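Condensation on the kitchen window, part two

In November I started logging humidity in the kitchen, mostly to settle whether the extractor was worth running after the hob was off. The logger is a Halliday unit, the cheap one without a display. It writes one reading a minute to a card, and I copy the card across on Tuesday evenings. The first full run gave me 1343 usable readings, with a gap where I had knocked the battery loose.

The pattern is simple enough. Humidity climbs within a few minutes of a pan boiling, stays high while the lid is off, then falls slowly. With the extractor left running it drops back to its starting level much sooner. With the extractor off and the door shut it can still be raised at bedtime.
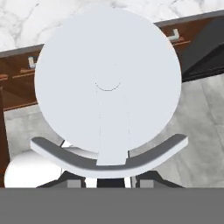

White disc with the curved grey and white bracket below it.

Placement of the logger matters more than I expected. On top of the fridge it read high all day, and I put that down to the warm air coming up the back. On the shelf by the door it hardly moved. I settled on a spot at head height, well away from the hob, and have left it there.

The Gerell trickle vent was the other variable. It has 3 positions, and the middle one whistles in a west wind, so I only tested open and closed. Open made a small difference overnight and none at all during cooking - the steam arrives far faster than the vent can clear it.

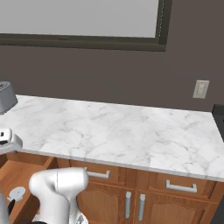 Wiping the glass down in the morning does help, for the dull reason that water taken away in a cloth is water that cannot go back into the air. I weighed the cloth before and after on two mornings and got different answers both times, so I will not quote a figure.

Murnatska sell a humidity switch that would run the extractor automatically. Pladholm sell one too, with a longer overrun, but it needs a deeper back box than mine. For now I have set a kitchen timer and turn the fan off by hand. The next run will be with the door open, and I will post the readings when the card is full.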